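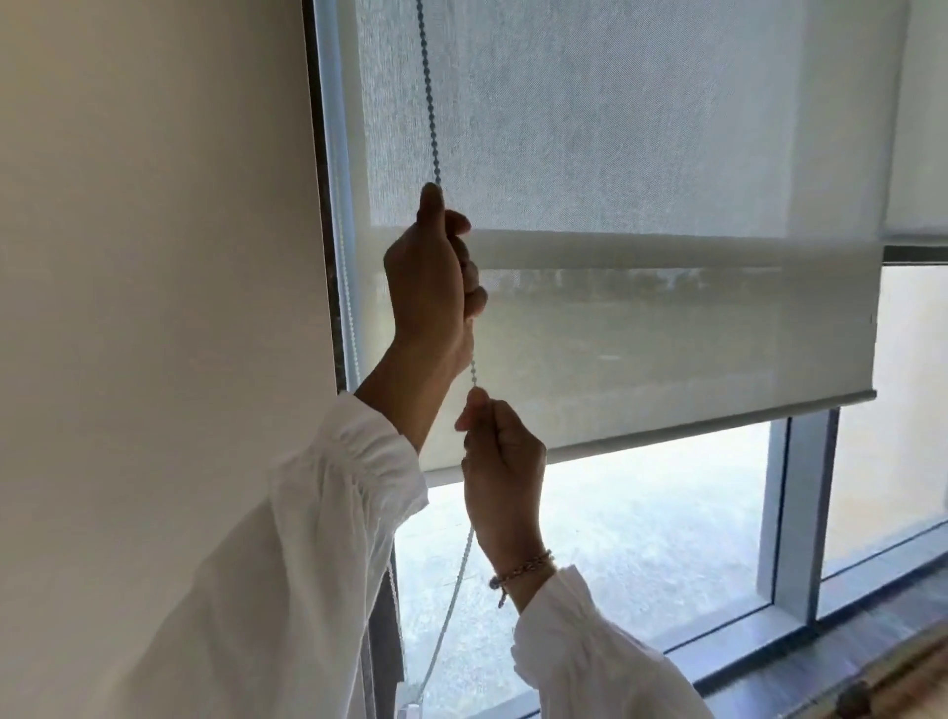 Declan Scanlon wants to know why the sky is still light when he has to go to bed. In winter it was pitch dark at dinner! So what changed?

OK. Good question, and lots of kids ask it once April comes.

First thing – the Sun isn't moving around us. We are the ones moving. Earth spins like a top, one whole turn every day. Your side faces the Sun: daytime. Your side turns away: night.

But Earth doesn't spin straight up and down. It leans. Always leans the same way too, all year long, while it goes around the Sun.

So for part of the year your half of the world leans toward the Sun. Longer days, warm weather, light at bedtime. Six months later it leans away. Short days. Cold. Dark at dinner, like Declan said.

Try it! You need a lamp, an orange and a pencil. Ask a grownup to push the pencil through the orange. Tip it a little. Turn the lamp on and walk around it, keeping the pencil tipped toward the same wall the whole time. Spin the orange as you go. Watch the top half. On one side of the lamp it gets lots of light, on the other side hardly any.

What about far up north? Even bigger change. Near the North Pole the Sun dosen't set at all for part of the summer. Kids there go to bed in full sunshine. Then in winter, weeks with no Sun.

And at the equator – the line around Earth's middle – days and nights stay almost the same length all year. No bedtime arguments about it.

One more to try. Write down what time the Sun sets tonight, then again in 2 weeks. Later or earlier? Put it on a chart and keep going til your birthday.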